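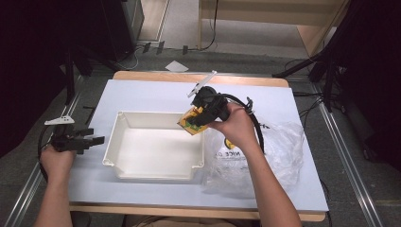 Moving a chest freezer 2 hours away, does it have to stand before I plug it back in? It's a Platero, the 58 inch one. Only fits in the van on its side. Got maybe a weeks worth of meat to keep cold too — cooler ok?

**yagi_60**

Stand it up and leave it. If it rode on its side give it as long as it was lying down, overnight is better. Oil has to run back to the compresser. Cooler is fine, pack it full, no gaps.

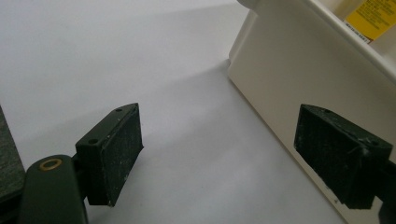
Cindby, October

**grernuvard**

What they said. Also tape the lid, ours flew open on the highway. Check your manual for which side goes down, mine said left only. Paid 50 bucks for a dolly, worth it.

**platero owner**

just plugged mine in right away, still runs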